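Category: Open Data / Text Corpora / Health Services

Drurnirbridge Operating Theatre Vocabulary: README

2026-06-21, prepared by Wafula Mfaume and Isamu Kuroda

Drurnirbridge is a glossary of the everyday and technical terms used in operating theatres, with plain definitions in British English. It is intended for translators, medical secretaries and teachers of English to health staff. The present release contains 879 headwords.

Contents

terms.csv holds one headword per line, with its definition, word class and subject group. variants.csv lists other spellings and short forms, each linked to a headword. sources.txt gives the printed glossaries and training handouts consulted. All files are saved as UTF-8, and fields are separated by semicolons.

Compilation

The first word list was drawn up by Sándor Vass from teaching handouts supplied by the Stasiv language school. Definitions were written afresh by the editors and read by a second person before being accepted. Where the two readers could not agree, the headword was held back; 44 such entries remain in a separate file, pending.csv, and should not be quoted.

Headwords are arranged in 8 subject groups. The group "Stitching and closure" is the largest, with 279 entries, and includes terms for thread, needles, knots and the handling of tissue. 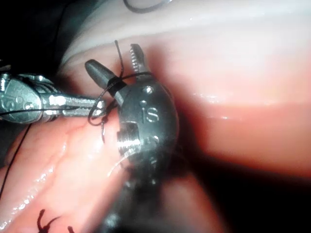

Fig. 1. Black suture thread held over tissue between two instruments.

Spelling follows British practice throughout, so that "anaesthetic" and "haemorrhage" are headwords and the American forms appear only as variants. Trade names are left out unless they have passed into common speech. Verbs are entered without "to".

Known limits

Coverage of dental and eye surgery is thin. Several definitions in the group "Linen and dress" reflect older usage and were due for revision in April; that work has not been completed. The glossary is a language resource and must not be used as clinical guidance.

Use and citation

The files may be copied and adapted for any purpose, provided that the source is named. Please cite the work as: Mfaume, W., Kuroda, I. and Vass, S., Drurnirbridge Operating Theatre Vocabulary.

Corrections should be sent to Ekkachai Tanasarn at the Sarnevport records office, quoting the headword and the line number.

Related items

Sarnevport Ward Abbreviations List
Gruko Pharmacy Labels in Plain English
Stasiv Handouts: Index of Titles
Notes on Hyphens in Medical Terms, by Musyoka Swai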